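拼色毯子怎么洗、房间里的瓶瓶罐罐怎么归置，求一个能长期执行的方案

浏览 1812 · 回复 15 · 收藏 162

楼主 灰砖墙根

合租房，我这间带门，靠墙一个矮柜，墙面贴的是瓷砖。准备八月之前把这间彻底整理一次，问题集中在三处，先列条件再提问。

一，床上铺一条拼色毯子，大色块拼接，橙、草绿、玫红。买回来没有洗标，成分不明。手感偏化纤，没有做过燃烧测试。尺寸按双人床算，晾干场地只有一根阳台横杆。

二，矮柜兼作置物台，上面盖一块粉色格子布，油瓶和清洁用的瓶子都放在上面。布会滑，瓶底会留油印。

三，门口地面堆东西：桶、锅、线。每次扫地要先搬一遍。

预算200元以内，不打孔，不换家具。请直接给方法，最好说明依据。

赞 7 · 分享

2楼 Garnet Sandhu

先处理毯子。成分不明时按最保守的一档走：冷水，中性洗涤剂，单独洗，不与浅色衣物混洗。玫红和橙相邻的拼接处是风险点，洗前做掉色测试：白色棉布蘸水拧到半干，压在玫红块背面五分钟，换一块白布再压橙色块。布上有色就不要浸泡，改成局部擦洗。

洗衣机容量要看干重。毯子干重不要超过标称容量的一半，塞满了转不动，中间一层洗不到。

3楼 Clive Sowerby

同意掉色测试，不同意五分钟。冷水压五分钟基本测不出东西，要加上你实际使用的洗涤剂，按实际浓度配，压二十分钟。很多深粉色在清水里稳定，遇到碱性洗衣粉才跑色。

4楼 Garnet Sandhu

回3楼：我写的是中性洗涤剂，碱性的情况已经排除。时间可以延长，这一点接受。

5楼 灰砖墙根

洗衣机标称7公斤，毯子没称过。晚上借秤。

赞 3

6楼 Sena Baidoo

矮柜的问题比毯子要紧。食用油和清洁剂不应该放在同一个台面上，不管中间隔多远。理由有两个：喷瓶使用时有飘散；油瓶外壁有油膜，手拿过油瓶再拿别的瓶子，油膜会转移，时间一长所有瓶身都是黏的。

做法是分两个托盘，一个放食品，一个放清洁用品，后者最好移到地面或门外。托盘要有边，边高两厘米以上。

7楼 楼下的盐罐

房间小的时候分区没有那么理想。我是食品靠里，清洁靠门，中间用一块竖板隔开，用了两年。油瓶本身有盖，喷瓶朝外，风险可控。

8楼 Sena Baidoo

回7楼：有盖不解决拿错的问题。深色液体装在半透明壶里，和深色玻璃瓶摆成一排，光线差的时候靠形状辨认，这个不可靠。至少贴标签。

9楼 楼下的盐罐

标签可以贴。搬到门外不现实，公共区域放的东西会被别人用掉。

10楼 灰砖墙根

附一张现状，下午三点左右，还没动过。床上那堆包装今晚扔。
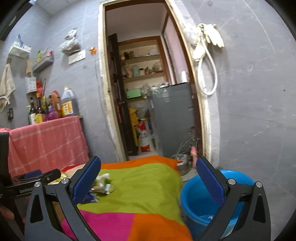
现状：拼色毯子、矮柜上的瓶子、门边的蓝桶和锅。

看完能给具体位置的，请按“物品—位置”写，我照着搬。

赞 7 · 评论 5

11楼 Gareth Birkett

按物品写。

最高的油壶：柜面最里侧靠墙角，单独一个浅托盘，壶底垫一层厨房纸，每两周换一次。高的靠角，碰倒的概率最低。

其余食品类瓶子：与油壶同侧，标签朝外，瓶与瓶之间留一指宽，方便单手取。

粉色喷瓶：从柜面撤下来，进蓝桶。桶本来就是清洁用具，喷瓶、抹布放一起，打扫时整桶提走。

红毛刷：不要插在瓶子后面靠墙立着。取瓶子时容易带倒。挂到桶沿，用一个S钩，毛朝下。

锅：离地。地面有灰，锅底带灰上灶会烧出焦印。放到矮柜下层。

门边的小粉瓶：先确认是什么，再决定进桶还是上柜。

地上的细线：先分清哪根在用，其余拔掉收起。在用的贴墙走，用无痕理线夹，间距三十厘米一个，转角处两侧各加一个。

12楼 Clive Sowerby

回11楼：蓝桶里放喷瓶，桶要装水的时候怎么办？每次清空一遍，三天之后就没人执行了。桶保持空置，喷瓶挂门后。

另外格子布垂下来的一侧正对床，人起身容易带到。布一滑，上面的瓶子一起移位。这比喷瓶放哪里严重。

13楼 Gareth Birkett

桶里加一个小提篮，装水时提篮拿出来，一个动作。不存在清空的问题。

布的问题同意。两个选择：裁短到与柜沿齐平；或者布下面加防滑网垫，四角用双面胶固定。我倾向裁短，防滑垫在油渍环境里半年就失效。

14楼 Aldo Colombo

布可以直接取消。台面上有油瓶就应该用能擦的材料，硅胶垫或者PVC软玻璃，厚度1.5毫米起，再薄会卷边。织物吸油以后要整块拆洗，拆洗就要把所有瓶子搬下来，维护成本太高。

我用的是Dultora的硅胶垫，边缘有一圈凸起，漏出来的油不会流到柜侧。Zorketti也有类似的，凸边低一些，便宜。两种我都用过，耐油方面没看出差别。

瓷砖墙面是优势，可以用吸盘或免钉胶挂架。吸盘要避开砖缝，跨缝会漏气。贴之前用酒精擦一遍，等十分钟。

15楼 楼下的盐罐

吸盘在瓷砖上能挂多重？我用过Annan的，标的承重不低，挂一把刷子，夏天掉了两次。

16楼 Aldo Colombo

承重标的是静载、光面、常温。掉下来一般是砖面有细纹或者没有除油。挂刷子够用，挂装满的瓶子不要考虑。需要承重就用免钉胶，固化72小时再上东西，中途不要试。

楼主租房的话，先问房东免钉胶能不能接受，拆的时候要用热风软化，硬撬会带下釉面。

赞 4

17楼 灰砖墙根

回复几个问题。

布是上一任租客留下的，取消没有问题，按14楼换硅胶垫。

柜子下层目前放鞋，锅不能进去。

线：一根是路由器的，一根是台灯的，剩下的不确定，晚上逐根查。

毯子已测：中性洗涤剂，二十分钟，玫红块在白布上留了很淡的粉印，橙色和绿色没有。干重3.2公斤。

18楼 Garnet Sandhu

3.2公斤在一半以内，可以机洗，但玫红块有浮色，处理顺序改一下：冷水，不浸泡，轻柔档，加一片吸色片，漂洗两次，脱水后立刻取出。湿态叠放是串色的主要原因，洗的过程反而次要。晾的时候玫红那一侧放在最低处，不要让水从玫红流向绿色。

19楼 Clive Sowerby

吸色片的效果有限，只能吸水里的游离染料，接触转移它管不了。其余同意。

一根横杆不够，单杆对折，里层干得慢，会有味道。再拉一根绳，毯子跨在两根之间，中间留二十厘米空隙。

20楼 Sena Baidoo

柜子下层放鞋、上面放油，这个组合我不评价。锅可以挂，单柄锅用免钉胶挂钩，双耳的要用横杆架。如果都不行，至少买一个离地十厘米的金属架，Tremmont那种可叠的小架子，锅在上层，桶在旁边。

瓶子还是要分开，我保留意见。

21楼 灰砖墙根

采购清单定为：硅胶垫一张，带边托盘两个，小提篮一个，金属矮架一个，理线夹一包，吸色片一盒，晾衣绳一根。合计没有超预算。免钉胶暂缓，等房东答复。

清洁类全部进提篮，提篮平时放在桶里。食品类留柜面，贴标签。

22楼 楼下的盐罐

标签用油性笔写在美纹纸上就行，别买标签机。瓶身先除油，否则当天就翘。

23楼 Gareth Birkett

金属矮架买之前量一下门扇的开启范围，架子不要进到这个范围里。理线夹也一样，门框底部那一段不要贴，门会刮。

赞 2 · 分享 · 共23楼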